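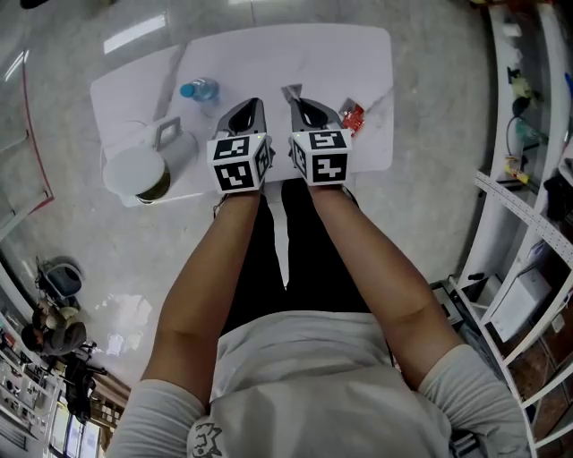
*White table, both hands busy.*

Sep 21, 2025

Sourdough log, continued. Switched the starter from the Prestine white to the Odiro whole rye at the morning feed. Ratio unchanged, 20 g starter to equal weights flour and water. Peak came at almost 12 hours, slower than the white ever ran in April, but the kitchen is colder now and I have not corrected for that.

Dough: 300 g bread flour, salt at 2 percent, water held back until after the autolyse. Gave it 3 folds. Gluten weak at the first, acceptable by the last. Surface tore slightly during shaping - too much bench flour under the seam, same fault as the previous loaf.

The oven thermostat still reads high. Moved the probe to the middle rack and the offset got smaller but did not go away. Will write the setting on tape and stick it to the door.

Crumb tighter than wanted. Crust good. Sour note stronger with the rye, and I prefer it. Half the loaf sliced and frozen.

Next: same flour, longer bulk, no other changes. Need to order more rye from Jevavitz before the bag runs out. Scale battery also low.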